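BASTING, BACKING AND THE REST OF IT

July 7, 2023

Quick one this month, I'm typing between loads of laundry and the guillotine blade on my rotary cutter needs changing before tonight. So. Basting. More of you wrote in about basting than anything else since the March issue, and most of the letters were cross.

The main complaint is puckers on the back. You quilt for weeks, flip it over, and there's a fold sewn in right across the middle. Been there. My blue one has a pleat in it you could keep a pencil in, and it lives on the guest bed, good side up.

Nearly always it's the backing. Not the quilting, not your machine. The backing went down slack and everything else got laid on top of it. Iron it first. Iron the seam open if it's pieced. Then lay it wrong side up and tape it or clamp it so it's flat but not drum tight. If you pull it too hard it springs back when the clamps come off and you get the puckers anyway, just smaller and more of them.

Floor or table? Old argument. Floor is free and big enough for a king. Floor is also murder on the knees and the cat thinks you did it for her. I went over to tables two winters ago and I'm not going back. You need length more than width. You can let the sides hang and shift the whole thing over when the middle is pinned, but joining up short tables end to end gives you a ridge right where you don't want one.

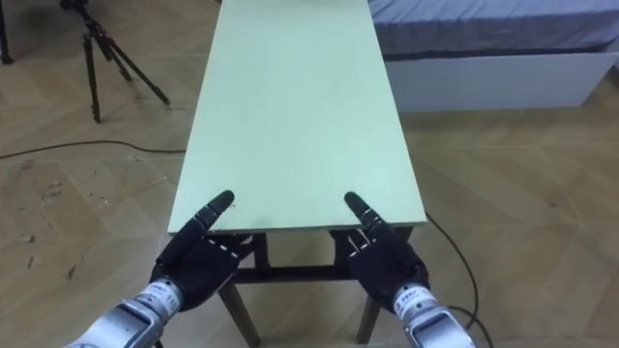 Long and narrow, pale green top

Working order, for anyone who missed the spring demo. Fold the backing in half lengthwise and finger press a crease at each end. Mark the middle of the table with a bit of masking tape, match the crease to the tape. Same with the batting, same with the top. Three layers, all centered, no measuring. Smooth from the middle outward with the flat of your forearm. Not your fingertips, they drag.

Clamps go on the long sides first. Binder clips from the office aisle are fine on a thin top, no good at all on a thick one, so try one before you've ironed four yards of muslin. Then pin or thread, from the center out. I do a hand's width between pins. If you can put your fist down anywhere and not touch a pin, put another one there.

Thread basting: long stitches, light thread, don't knot the end, just a backstitch so you can pull it out later. Slow but nothing to catch on the presser foot. Spray: fine for baby quilts, open a window, put an old sheet down. I don't like it on anything big. Several of you do and have told me so at lenght. Fair enough.

Batting. Asked for, so here goes. We had a roll of the Detow cotton in the cupboard all winter and I used it for the two charity quilts. Nice and flat, needles easily, sheds a bit on dark fabric. Take it out of the bag the night before and let it relax. If you forget, ten minutes in the dryer on low with a damp washcloth gets the creases out. Skindley has a wool blend that's loftier, warmer, dearer. I'd save it for something you're hand quilting, the stitches sink in and look lovely. Poly for anything going to a child or a dog.
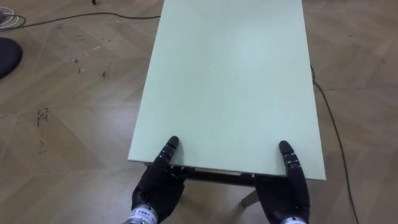

Backing fabric is where people try to save money and I understand it, wide backing costs what it costs. Sheets, though. Old worn ones are OK. New ones are woven so tight that the needle punches instead of slipping through and your hands will hurt by the second evening. Prints hide wobbly quilting better than solids do. Whatever you buy, cut it bigger than the top, a good four inches on each side, more if it's going to a longarmer. And look underneath before you drape all that extra over an edge. A table like this one is lovely and smooth on top, but there are small screws and brackets along the frame just under the near side, and loose weave backing finds a screw head every time. Run your hand along first, or fold a towel over anything rough and clamp it on with the backing. Pale matte top is handy too, dark thread ends show up against it and you can pick them off before they get trapped under a white block for good.

Block drive. Final count is in: 395 blocks. That is a huge number for us and I had to borrow a second suitcase to get them home. Sumaiya Seneviratne did the sorting by color and has asked me to say, kindly, that a twelve and a half inch block is twelve and a half inches. Not twelve. Not thirteen with a bit of a wave. The small ones have been given a border and will be used, so don't fret, but please put a ruler on it before you post it.

Raffle brought in $562, all of it for batting and postage. The Pathirana star quilt was won by a lady who'd bought one ticket on her way to the restroom. Pattern for it is in the lending box, two copies, one with coffee on it. Please sign them out. The feathered one has gone missing again.

Harker swap: bring scraps bigger than your palm, no fleece, no curtian samples with the glue still on. Take home less than you brought, if you can. I never manage it.

Bits and pieces. Curved pins beat straight ones, get the size 2 if your top is heavy. Someone left a thimble in the tea tin, silver colored, dent in the side. Hand quilting corner has room for 3 more, beginners fine, bring a hoop and a lamp if you've got one. Still looking for a large ironing board that doesn't fold up by itself.

Binding next month. Mitered corners, joining the ends without swearing, and whether you can do it by machine and still look people in the eye (yes). Send questions early please, not the night before like last time. Dryer's buzzing, got to go.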